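**Equipment planning for kitchen robot cells** is the part of a robotics project in which a team decides what to buy, in which order, and how much money to keep for later. The term is used mostly by small groups that work with a single arm or a pair of arms in a home-like kitchen. Larger companies usually have a purchasing department and follow other procedures.

## Scope

A kitchen cell has two kinds of equipment. The first kind is the robot side: arms, grippers, mounts, cables, cameras, a computer and an emergency stop. The second kind is the household side, and it covers everything the robot is supposed to touch or avoid, such as pots, bowls, boards, jars and small appliances. Many first budgets describe the robot side in detail and give the household side only one line. Experienced planners write both lists with the same care.

The word "cell" comes from factory automation, where it means a closed area around a machine. In kitchen projects the area is often open, and the word is used more loosely.

## Main cost items

**Arm and gripper.** This is normally the largest purchase. The price of the gripper is sometimes included in the arm quote and sometimes not, and the buyer should ask for it as a separate line. Fingertips and pads wear out and belong to the running costs.

**Mounting.** An arm can stand on the counter, hang from a frame or ride on a rail. Overhead mounting keeps the counter free for work, but it needs a stronger structure and longer cables. In the Rillside kitchen project the frame was ordered two months after the arm, and the arm stayed in its crate during this time. The case is often repeated in planning guides.

**Cables and power.** Cables which move with the arm must have enough slack to reach every position, and they should be bought with spares. Toasters, ovens and similar appliances draw a high current, so a planner checks first if they can share a circuit with the robot controller.

**Household objects.** Single objects are cheap, but the total grows quickly. The Mornlow purchasing sheet, a free template used by several small labs, reserves 200 dollars for the first set of cookware and containers and a second line for replacements. Used items are accepted as long as the same model can be found again.

## Order of purchase

The usual advice is to begin with the item that has the longest delivery time. Flunelex, a supplier of gripper mounts, quotes 45 days for brackets made to measure, while a cutting board can be bought on the same afternoon. A simple plan therefore places the orders in this sequence:

1. arm, gripper and controller
2. frame or mount, after the counter has been measured
3. cameras, cables and electrical work
4. large appliances
5. small objects and consumables

Counter measurements should be made with the appliances in place. An oven with a toaster section takes a lot of depth, and the free surface that is left decides how much reach the arm needs. 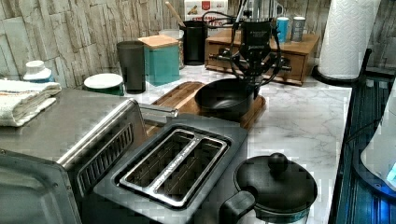 *Gripper above a black bowl on a wooden cutting board, with a toaster oven and two-slot toaster in the foreground.*

## Reserve and running costs

Most templates keep a reserve of 5 percent of the total. The authors of the Trình planning notes consider this too low for a first cell and recommend to double it, mainly on account of shipping and electrical work. Running costs include fingertips, cleaning material, paper towels and broken dishes. They are small per month – but they continue for as long as the cell is in use, and for this reason they are written in a separate table.

## Lease or purchase

Leasing is common when a project has a fixed end. The lease normally covers the arm and its service, and it rarely covers the gripper. Damage from water, oil or flour may be excluded from the contract, so a kitchen team has to read this clause before signing.

## See also

- Robot cell
- End effector
- Total cost of ownership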